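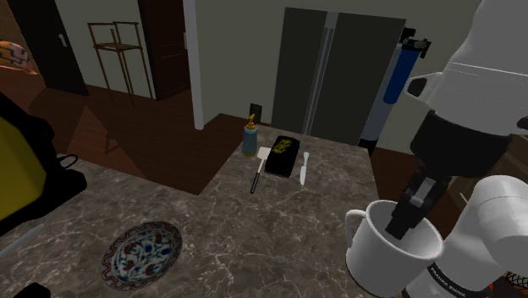

# Bevton Council Coalition Statements Dataset

Last updated: Apr 20, 2023
Maintainer: Atif Usmani
Shares: 20 | Comments: 3
Print this page | E-mail this page

## Summary

The dataset holds 1,937 public statements issued by parties and electoral lists represented on the Bevton district council. Each record is one statement, with its issuing body, the members named in it, and a label for its position on joint lists. It was built to study how parties announce, amend and withdraw from electoral agreements at the local level.

Statements were collected from party websites, printed bulletins and the council notice archive. Interviews, speeches and social media posts are excluded.

## Files

- `statements.csv`: one row per statement
- `parties.csv`: 20 parties and lists, with name changes
- `agreements.csv`: 153 announced agreements, linked to statements by `agreement_id`
- `codebook.md`: label definitions and edge cases
- `changes.txt`: corrections by version

All files are UTF-8. The CSV files use commas and quote every text field. Earlier versions used semicolons, and scripts written for them will need a one-line change.

## Main fields

`statement_id`: Integer. Not reused after a record is deleted.

`party_id`: Matches `parties.csv`. For a statement signed by more than one party, this is the party that published it first. Co-signers are in `cosigners`, separated by a vertical bar.

`issued`: Date printed on the statement. If there was no printed date, the field is empty and `received` should be used.

`text`: Full text, with letterhead and contact details removed.

`stance`: One of `join`, `leave`, `amend`, `deny`, `none`. A statement that denies reports of talks is coded `deny` even if the party later joined the list.

`ward`: Feriner, Plurura, Bajwa or `all`. Party branches in Feriner and Plurura often issued the same text on the same day. These are kept as separate rows and share a `dup_group` value.

## Labeling

Two coders, Haris Virk and Khurram Tanoli, labeled every statement independently. They disagreed on the stance of 340 records. Efua Gyamfi settled these by reading the full text together with the two statements before and after it from the same party. The original labels are kept in `coder_a` and `coder_b`.

Most disagreements were between `amend` and `none`. Parties often restate the terms of an agreement in slightly different words, and it is hard to tell whether a change in the order of candidates is meant as a new term. The codebook treats a changed order as `amend` only if a seat number is given.

## Known problems

- The Bajwa branch of the Farmers' List printed its bulletins without dates for two election cycles. All of those rows have an empty `issued` field.
- Two parties merged and kept the older party's name. They have separate IDs up to the merger and the older ID after it. Counting seats by `party_id` across the merger will give wrong totals.
- Scanned bulletins were read by OCR and then checked by hand. Names of candidates were checked twice. Body text was checked once, and errors remain, mainly in tables of polling places.
- Independents who joined a list after the vote appear only if the list announced it in writing.
- `agreements.csv` records what was announced. It does not show whether a joint list was registered. Registration records are held by the district election office and are not part of this release.

## Use

The data can be used for research and teaching. The labels describe the wording of statements and should not be used to rate individual council members. Phone numbers and home addresses were removed from the text. Report any that were missed to the maintainer and they will be taken out in the next version.

The next release is planned for May. It will add statements from the by-election in Plurura and a `source_page` field requested by Tanveer Qureshi.

## Citation

Usmani, A., Virk, H., Tanoli, K. and Gyamfi, E. Bevton Council Coalition Statements Dataset, version 2.1.

Related items

- Bevton ward boundary files
- Candidate lists by ward, Feriner and Plurura
- Codebook for council roll-call votes
- Notes on OCR of printed party bulletins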